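Noltwood shared workshop: bench notes

Two-arm sorting bench: setup tips

These notes apply to the two-arm bench in the Tadgate bay. They assume the arms are already bolted down and that each controller starts without a fault. Read the isolation sheet by the door before touching either base.

Bench and covering

Clamp the table before levelling it. The clamp brackets pull the near edge down slightly, and a bench levelled beforehand will need doing again. Tighten each bracket by hand, then a quarter turn with the spanner. Check them again after 16 hours of running.

Lay the covering from the middle outwards. Ripples near the arm bases matter little for bin work. Ripples inside the picking area shift the height at which a part rests, and a flat part can be missed altogether. Lift the covering and relay it; pressing a ripple down only moves it along.

Use a matt covering. Gloss vinyl was tried in April and returned false edges under the roof light. Sunlight on a matt surface is tolerable in the morning, but the exposure should be locked before a run.

Bin position

Put the bin where one arm can reach its full length without the elbow crossing the centre line. Keep the long side running away from the operator. Mark the corners with low-tack tape on the covering, outside the bin, and record the position in the Skarkik job file. A bin moved by the width of a finger is enough to make a part land on the rim.
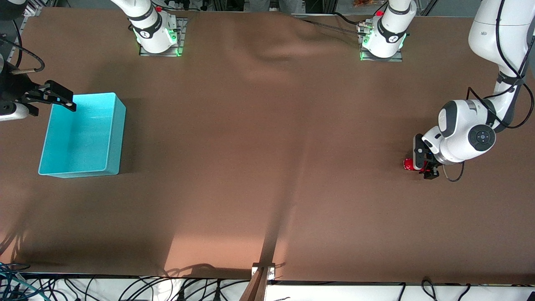 Two-arm bench with the cyan bin left of centre and one gripper closed on a small red part.

Choose a bin colour well away from the colour of the parts. Rounded inside corners are easier to empty and do not trap small pieces.

Cables

Strap cables to the outside of each link and leave a free loop at every joint. To size a loop, move the joint slowly to both ends of its travel with the speed set to 3 per cent. The cable should never go tight, and it should never hang low enough to catch the bin. Cut strap tails flush.

Spare length belongs off the table. Coil it behind the near edge and keep signal leads apart from the supply where there is room. Label both ends of each lead. Gough pattern sleeves are in the second drawer and take a pencil mark well.

Grippers

Check the fingers with the gripper open and nothing in it. The tips should come level with each other. If one stands proud, slacken the screw at the base of that finger, reseat the plate and tighten again. Do not correct a crooked finger by adding closing force.
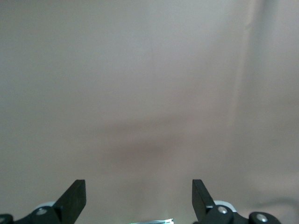

Fabric needs a different approach from hard parts. Approach square to the cloth, stop short, and close at low speed. A dip or fold gives the fingers something to gather, whereas cloth pulled flat tends to slide between the tips. Soft shading on plain cloth is also a poor guide to depth, so set the approach height from a measured touch point.

Wipe the finger faces every 100 cycles. Use a dry lint-free cloth; solvent softens the pads sold for these grippers.

Before leaving

Park both arms clear of the bin. Save the job file under a new number, keep the last 2 versions, and delete anything older. Switch off at the controller first and at the wall second. Return the hex keys to the Tadgate rack.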